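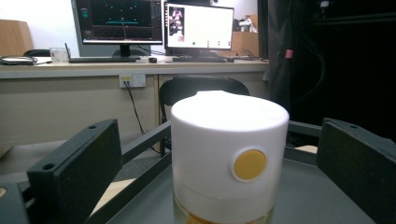
Automation in the Packing Room at Zidaswood
Student project report, 2025-08-06

Zidaswood refills and ships containers for household products. In February the firm began moving part of its packing work to a gripper cell supplied by Droltov. My project looked at what this changed for the 20 people on the packing team.

Before the change, each packer lifted, checked and boxed containers by hand, up to 933 in a shift. The cell now does most of the lifting. Packers set up the batches, watch the screens and deal with rejects.

I collected 146 comment slips. Sore wrists came up less often than before. Complaints about boredom came up more — mostly from the late shift. Several packers wanted training on the software, which so far only the line leads have had. Pay grades have not changed, although the job descriptions have.

The Pumphrey site plans the same cell next. I would suggest training everyone before it starts.

Comments (3)

lender_lines: Was the late shift doing the same batches?

packer2000: Boredom is right. I miss the talking.

mk: Good report. Is the survey form available?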